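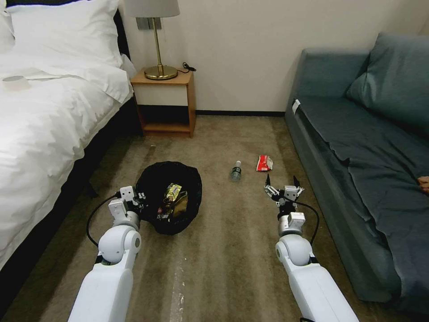
Sleep and Study Habits Among First-Year Students in Trurstead
Keegan MacDonald and Isabelle Turcotte

Our project looked at whether students who study late at night sleep worse than students who stop earlier. We handed out a paper survey in November and got 231 back.
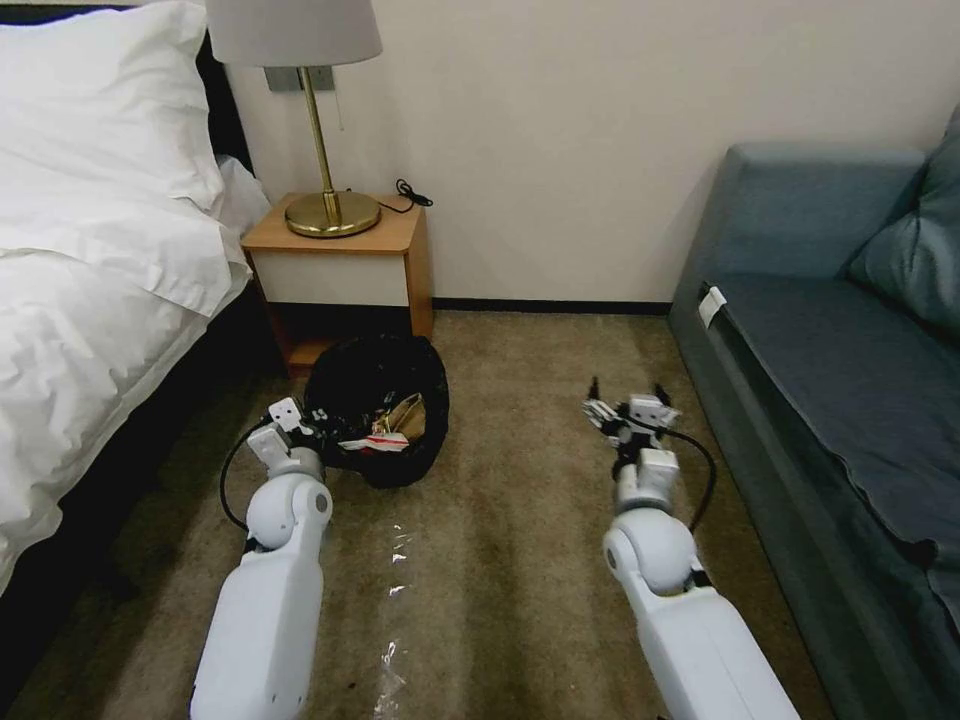 The survey asked for bedtime, wake time and the last hour of studying. We left out 70 forms with no bedtime filled in. Kadri Urbonaitė entered the rest into a spreadsheet and we checked her entries on a Sunday.
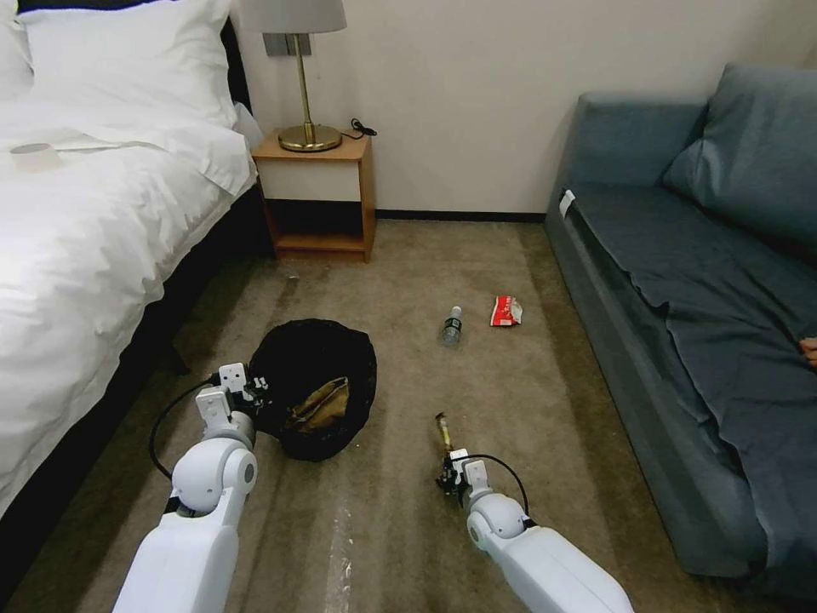

Late studying and short sleep went together in our results. Students who read in bed reported the latest bedtimes. Many of them wrote that they used a bedside lamp. A lamp on a nightstand by the pillows, like the one with the brass base, is easy to leave on while reading. We did not ask about bulb type.
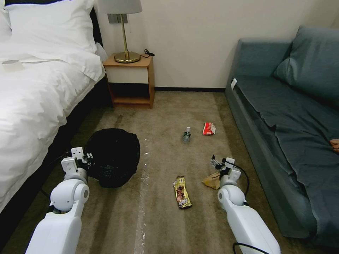
Phone use was harder to measure. The 2 questions on it were worded badly, and Darlene Lévesque, our instructor, told us to report them separately. They are in Appendix B.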